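From: Tiburcio Contreras
To: Forkalley Laundry List
Date: Tuesday, August 15, 2023
Subject: Re: [laundry] Number 1 and the lint question

On Monday night, Landari wrote:

> I walked over from Villaseñor with two bags of towels and gave up
> halfway through. Which machine is the dryer that everybody keeps
> recommending? They all look alike to me, big and dark with a round
> door. Also, where does the lint go? I looked on top, where mine is
> at home, and found nothing to pull out.
>
> And is there anywhere to fold, or do I carry it all home in a heap?

Oh, you gave up too early! I love that dryer and I'm happy to talk about it for as long as anyone will read.

Go by the sticker. The dryer you want has a white one near the upper left corner of the front, with a big 1 and the characters 智慧烘 over it. I asked my neighbor about those and she reads them as something like "smart dry," which made me like the machine even more. Don't go by the shape of the door, you're right that they're hard to tell apart that way.

The lint filter is down in the opening itself. Swing the door all the way out and look at the bottom lip of the drum: it's the white piece with the row of slots. Lift it straight up, peel off the fuzz, rinse it if it feels waxy (dryer sheets do that), and press it back until it sits flat. I do this before every load and my towels come out so much fluffier – it really is a treat.

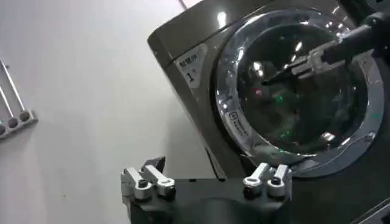
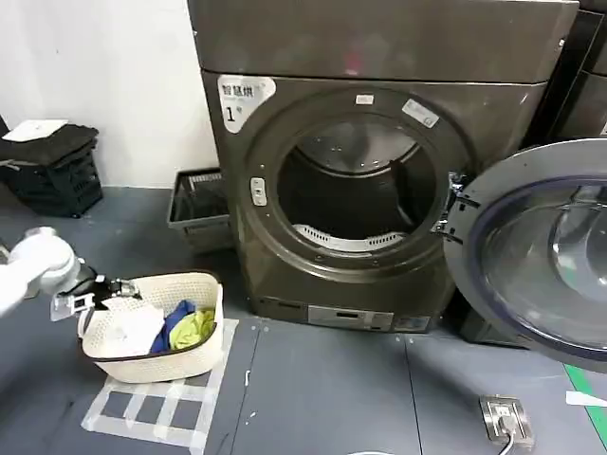
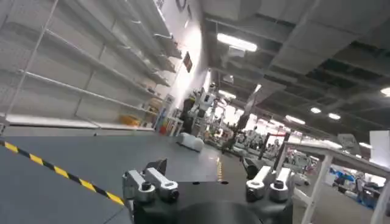
Number 1 with its door closed, number 1 open with the basket beside it, and the gray surface near the white wire shelves.

For towels I do 8 at a time, the big bath ones, and no more. I once tried 13 and the ones in the middle were still damp as sponges after a full cycle. Shake each one out hard before it goes in. It takes a minute and it's good for your shoulders! If you have jeans too, give them their own load.

On baskets: I'm a convert to the oval plastic kind with the lattice sides. Park it right up against the front of the dryer and you can scoop everything straight down into it, socks included. I had a tall canvas bag for years and lost so many socks under the machines.

And yes, please fold before you leave. Warm towels fold like a dream. I go in thirds the long way, then in half, then in half again, and they stack on a narrow shelf without sliding. Lekamine rolls hers and swears by it, so maybe she'll write in and make her case.

I'm usually over there by 7 in the morning if you want company, Landari. Bring the towels back and we'll get them done.

Tiburcio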